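Pernarの電気ケトル「Skallurmont」を2か月使ったレビュー

2021年11月12日

9月に買い替えた電気ケトルの感想です。前に使っていたものは注ぎ口の根元から水がにじむようになり、修理に出すより新しいものを買うことにしました。候補はPernarのSkallurmontとTrallineの細口タイプの2つで、最後はふたの開き方で決めました。値段は3210円。送料は200円でした。

用途は朝のお茶、昼のインスタントスープ、夜の湯たんぽです。コーヒーはたまにしかいれません。細口のケトルでドリップを楽しみたい人とは見るところが違うと思うので、そのつもりで読んでください。

外観と大きさ

本体は白で、持ち手と台座が黒です。つやを抑えた仕上げなので、指の跡は気になりません。ただし台座のほうは光沢があり、水滴が乾くと白い点が残ります。週末にふきんでふいています。

高さは前のケトルより少し低く、吊り戸棚の下に置いたままふたを開けられます。前のものは毎回手前に引き出していたので、ここは楽になりました。コードは短めです。うちはコンセントが調理台のすぐ横にあるので足りていますが、食卓に置いて使うつもりなら、買う前に距離を測ったほうがいいです。余ったコードは台座の裏に巻けます。巻き取りの溝が浅く、きつく巻くと台座が傾きます。

湯を沸かす

マグ1杯分なら、茶葉を量って急須を出しているうちに沸きます。満水だとそれなりに待ちます。時間は計っていませんが、前のケトルと比べて遅いとは感じません。

沸くとカチッと音がしてスイッチが戻ります。この音は大きめで、隣の部屋にいても聞こえます。沸騰中の音は普通です。早朝に使うと家族が起きるかと思いましたが、今のところ苦情は出ていません。

温度調節はありません。緑茶をいれるときは、一度湯のみに移して冷ましてから急須に入れています。保温機能もないので、2杯目が欲しいときは沸かし直しです。このあたりが必要なら上位機種を選ぶことになりますが、値段はだいぶ上がります。

注ぎやすさ

注ぎ口は短い三角形で、傾けるとすぐに湯が出ます。急に傾けると勢いがつきすぎるので、最初の数日はカップスープの粉を飛ばしました。ゆっくり傾ければ問題ありません。湯切れは良く、注ぎ終わったあとに底まで伝うことはほとんどないです。

湯たんぽの口に注ぐときは少し神経を使います。うちの湯たんぽは口が狭いので、結局じょうごを使うことにしました。口の広いマグや鍋に注ぐ分には何も考えなくていいです。

取っ手は下が開いた形で、厚手の手袋でも握れます。満水にすると手首にやや重みが来ます。母が使ったときは、半分くらいまでにしておくほうがいいと言っていました。私もそう思います。

ふたと手入れ

ふたはボタンで開き、ほぼ垂直まで上がります。蛇口の下にそのまま持っていけて、手も入ります。Trallineのほうは取り外し式で、店頭で触ったときに固かったのでやめました。毎日何度も開けるものなので、こちらにして良かったと思います。

一方で、ふたの裏のくぼみに湯気の水がたまります。沸かした直後に開けると、そのしずくが手前に落ちてきます。熱いです。少し置いてから開けるようにしています。

内側の底はステンレスで、側面は樹脂です。最初の2回は樹脂のにおいがしました。説明書には満水で一度沸かして捨てるようにとありますが、うちでは5回やってようやく気にならなくなりました。においに敏感な人は最初の日にまとめてやっておくといいです。

水あかは1か月ほどで底に薄く出ました。クエン酸を入れて沸かし、しばらく置いてからすすぐと落ちます。フィルターは付いていないので、手入れはこれだけです。

水量の目盛り

いちばん不満なのが目盛りです。内側に刻んであるだけで色が付いておらず、上からのぞき込まないと読めません。夜の台所では特に見えにくいです。最小の線がマグ1杯分より少し上にあるので、1杯だけ飲みたいときも余分に沸かすことになります。

私は途中から目盛りを見るのをやめて、先にマグで水を量ってから入れるようにしました。2杯分ならマグで2回です。飲む量とちょうど合うので、今はこの方法で落ち着いています。マグは縁の広いもののほうが水を移しやすいです。

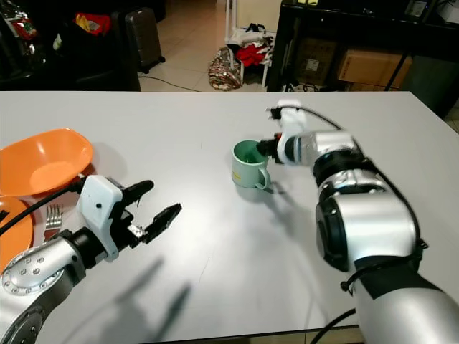
販売店と保証

購入先は通販のGuthrieという台所用品の店です。注文の翌々日に届きました。箱は少しつぶれていましたが、中身に傷はありませんでした。

届いてから保証書に店の印がないことに気づき、問い合わせたところ、Euan Guthrieさんという担当の方から返信がありました。納品書を一緒に保管しておけば印の代わりになるとのことです。返事は翌朝に来ました。納品書は捨てないようにしてください。

良かった点

ふたが大きく開き、中まで手が入る。
湯切れが良い。
背が低く、棚の下でも使える。

気になった点

目盛りが読みにくい。
最小水量が多め。
ふたの裏からしずくが落ちる。
最初の樹脂のにおい。

評価は5点満点で4点です。目盛りに色が付いていれば満点にしました。湯を沸かして注ぐだけなら十分で、同じ値段の中では使いやすいほうだと思います。温度調節や保温が欲しい人、細く注ぎたい人には向きません。

追記：台座だけ別売りしているかという質問をいただきました。Guthrieの商品ページには載っていませんでした。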